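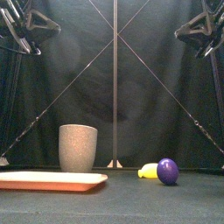 Budgeting a second tabletop cell: what did you leave out of the first request?
Forum: Lab Equipment and Purchasing

nhendricks
I'm writing the February equipment request for a second manipulation cell to match the one we run now. The arms are settled. Drinau quoted the same model we already have, and the price held. My problem is everything below the arm line. Last time I put "accessories" in as a single entry and purchasing sent it back.

Current draft, apart from the arms:
Frame and bracing, Sandhu, $2,335
Replacement finger pads, Wirora, $79 a set
Wrist cameras, quote pending
Curtain and track, local shop
Table, reuse from storage if it is flat enough

Lead time on the frame is 6 weeks. What is missing?

kestrel_m
Cables, strain relief, power distribution, E-stop wiring, spare USB hubs. Put each on its own line with a part number. Also shipping on the frame. Sandhu ships long sections by freight and it does not show on the first quote.

Priya Marchetti
Agree on freight. I would cut the frame, though. A bolted table with short uprights is enough for light tabletop work and you would get most of that money back for cameras.

nhendricks
We tried short uprights. The arms moved the camera mounts enough to force recalibration. Cross bracing fixed it. I'm not going back.

Priya Marchetti
Then the mounts were on the wrong structure. Put the cameras on their own stand and let the arm frame flex. Cheaper than bracing everything.

kestrel_m
Only if you have floor space for a separate stand. And it does nothing for wrist cameras, where error comes from the arm base. I'd keep the bracing and ask Sandhu to quote turnbuckles and cable separately. Those are generic hardware.

nhendricks
Separate quote requested. Next question is finger pads. How many sets do people order up front?

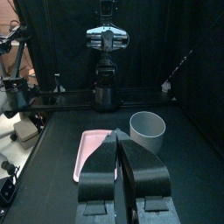
Pads are a consumable and should sit in the operating budget, outside the capital request. Our finance office rejected them as capital twice. For quantity, start with your object list. Rigid items with a rim, like that gray cup or the pink tray, get grasped at the edge, so the load goes through a small part of the pad near the tip. If your fingers are the black ribbed type, inspect the ribs at the tip first and log hours per set before you commit to a number. Also check that the bases on the new grippers take the pads you already stock. Drinau changed a bolt pattern on us between orders.
(posted by torque_limit)

nhendricks
Good point on the bolt pattern. I'll ask for the drawing. We have no hour log, so I'll order 2 sets and start one.

Priya Marchetti
Two is thin for a new cell. If a set tears during commissioning you're down to one and waiting on Wirora. At $79 I would not argue over it.

torque_limit
Disagree. Pads age on the shelf. Ours from a bulk order were stiff by the time we fitted them. Order small, reorder when the log tells you to.

Priya Marchetti
What storage? Ours are bagged in a drawer and fine after a year.

torque_limit
Open bin near a window. So possibly our own fault.

kestrel_m
Back to the list. Has anyone used Jultora for camera brackets? They were slow to answer but the parts were square and the holes lined up. Get the bracket drawing before the camera order. Some housings foul the wrist joint at full pitch.

nhendricks
Have not used them. I'll get a quote next to the machined-in-house price. Revised list so far: frame, freight, turnbuckles and cable, brackets, power, E-stop, hubs, curtain. Pads moved to operating. Table still open. I need to put a straightedge on the one in storage.

kestrel_m
Check it with the frame load on it. Ours was flat until we bolted the uprights down.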